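Help > Buying Secondhand > Floors and Surfaces

Filed under: Flooring, Straight Answers

Is poured gray flooring really maintenance free?

No. Sellers love the phrase, and I have yet to see a floor that earns it. Expect to mop weekly and reseal when the shine goes patchy.

Does Mivgate cost less than Sjöberg?

On paper, yes. Mivgate quoted 895 for a small room and Sjöberg 1105. Mivgate left out the primer, though — ask for it in writing before you compare.
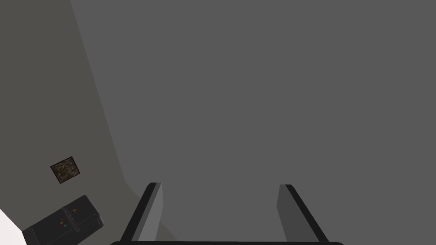 Plain mid-gray, no seams or markings.

Will mine look that even?

Maybe on day one. Chair legs, grit and sunlight all have a say after that, and a sample chip tells you very little about a whole room.

What does the Jesumico warranty cover?

Peeling, mostly. Scratches and stains are out, and so is anything near a door. Read page two.

Can I do it myself?

Kits start at almost 100. Whether that saves money depends on how level your slab is. Most are worse than their owners think.

When should I book?

Installers fill up from April. A "last slot" offer in winter is a sales line.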